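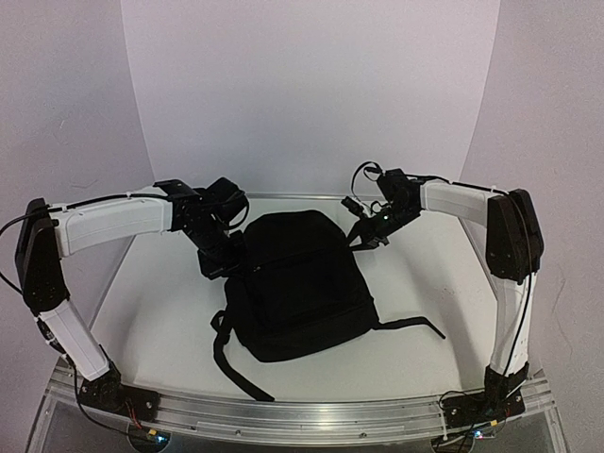
Svenja Kuhlmann: Hi Gleice, your founder profile shows as published on our side, but the version readers get is the old one with the Trultex job still listed as current. Could you tell us which browser you used and whether you pressed Update or Save draft?

Hi Svenja, thanks for coming back so quickly! I pressed Update (twice, I'm impatient) in Firefox, and then again on my phone. Each time I got the green tick, and each time the public page still said I was "currently in accounts at Trultex", which I left two years ago to start Fledo. Slightly awkward when my old boss reads Liderton over his breakfast!

What I've tried so far:

- logged out and in again
- cleared the cache, on the laptop only
- cut my answer to "What made you take the leap?" down to 90 words, in case it was too long
- asked my sister to open the page at hers: old version for her too

The photo changed straight away, by the way, so it's only the words that are stuck.

**26 Jan 2018, update:** I found something! There are two profiles under my name, one as Gleice Toledo and one as G. Toledo, from when Tiedemann put me forward for the new business list. The public link goes to the second one, and I've been happily editing the first. Could you merge them, please, and keep the web address as it is? It's printed on my cards for the February breakfast.

**Svenja Kuhlmann:** Merged, old address kept. Please check question 9, as both versions had an answer and I kept the longer.

Checked, and it's the right one. Please close the ticket, and thank you!

Status: closed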